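Notes from the March meeting of the Clescombe Supper Club. I took these on my lap while eating, so forgive the order!

We got going at 7:15, nine of us round the table plus the two new members from the Tosum side of town (welcome, both). Last month's minutes were passed with one fix: the bread order was from Partanen, and I'd written down the other bakery. Sorry, Partanen.

**Money.** We have $733 in the account. The hall wants $287 for the spring dinner, kitchen included, and after a fair bit of grumbling we all said yes. I'll send the check this week.

**Spring dinner menu.** This ate up most of the evening. Lamb won over chicken, but only just, and there'll be a bean stew for anyone who'd like it. Dessert is still wide open – I'm pushing for rhubarb and I'm not giving up!

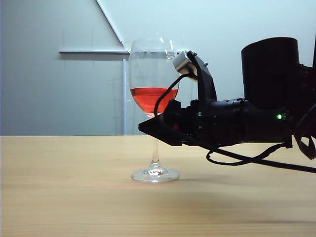 The potatoes were the next fight. Half of us want them roasted, the other half want a gratin, and the hall has one oven that runs hot on the left. We settled on roasted, started early at my place and finished over there. I've got the big pans, so that's fine by me.

**Tickets.** Same price as last year. We'll put up posters in the Avix store window and at the library, and I'm drawing them again (yes, with the date on this time).

**Other stuff.** The folding tables need new feet on two corners. Someone left a blue casserole dish here in the fall and I still have it, so please come get it.

We stopped at 9:20. Next meeting is at my house again, same time, and bring a dessert for us to try.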